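Loader curl drifts down with pallet forks on, bucket is fine

hekiler_h
Posted 22nd November
Compact utility tractor, 771 hours, front loader with skid steer style quick attach. With the bucket on, curl holds overnight. With the pallet forks on and a load of feed, the tips drop 6 inches in 12 minutes with the engine off. Lift cylinders do not move. I marked the rods with tape to be sure.

Fluid is at the sight glass mark. Filter was changed in July. No external leaks at the hoses, fittings or rod seals. I would like to know whether to start with the curl cylinders or the valve before I order parts.

T_Leiva
Forks put the load farther out than the bucket does, so the curl circuit sees more pressure at the same weight. The bucket holding doesn't clear either component. Which way does the rod travel when it drifts?

hekiler_h
Rods extend. Forks roll forward, toward dump.

carroll_dsl
Piston seals. Replace both sets and be done with it. Kits are cheap compared to a valve section.

T_Leiva
I disagree with ordering on that basis. The load is pulling the rods out, so the rod end is holding the pressure. That oil can get past the piston or back through the spool, and the symptom at the forks is the same. On a lot of loaders the spool is the leakier of the two even when new. Isolate first.

Kathleen Mulcahy
Agree with isolating. Procedure I use:

Load on the forks, tips 6 inches off the ground, frame supported, load resting on blocks. Engine off, key off, cycle the joystick through all positions to relieve pressure. Disconnect the two curl hoses at the loader couplers. Cap both sides. If your machine has no couplers on the curl circuit, cap with steel JIC caps rated for system pressure. Plastic shipping plugs are not caps.

Reset the load on the forks using a second machine or a hoist, pull the blocks, stand clear, time the drift. Same drift with the valve out of the circuit means the cylinders. No drift means the valve.

carroll_dsl
That's an afternoon of work and a second machine to save him one seal kit. At that many hours the seals are due anyway.

Kathleen Mulcahy
Seals aren't an hour-based item. I have a set with well over that on them that still hold. And if it's the spool he has opened two cylinders for nothing and introduced whatever dirt was on the bench.

Hermine Frei
Before any of this, check the quick attach itself. My first "drift" was slop in the lower pins. Put a mark on the rod and measure the rod, not the fork tips.

hekiler_h
Taped the curl rods as well and repeated it. Rod travel is real, 1/2 inch on both sides in the same test. Pins have some play but not that much.
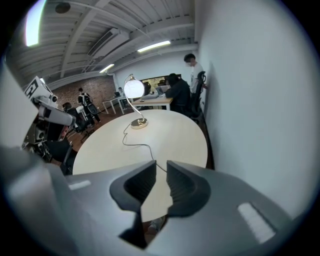

I'll do the isolation test as Kathleen laid it out. The loader has flat face couplers on all four lines, so capping is quick. Does the torque on the piston nut matter if it ends up being seals?

T_Leiva
Yes. Get the number from the service manual for your cylinder. Clean and dry threads, thread locker if the manual calls for it. Check the bore with a light while it's apart. A score you can catch with a fingernail will eat the new seals.

hekiler_h
Result: hoses off, capped, same pallet, same height. No measurable rod travel in 80 minutes. Reconnected and it drifts again like before.

T_Leiva
Valve side, then. Pull the curl section's port relief, if it has one, and look at the seat and O-rings before condemning the spool. Debris under the poppet will do this.

carroll_dsl
Fair enough. I would still have done the seals.

Hermine Frei
Take a picture of the linkage before you unbolt the valve. The clevis goes back on two ways and only one gives you float.

hekiler_h
Relief cartridge is out. One backup ring is nicked. O-ring and backup kit ordered, will post rod travel once it's in.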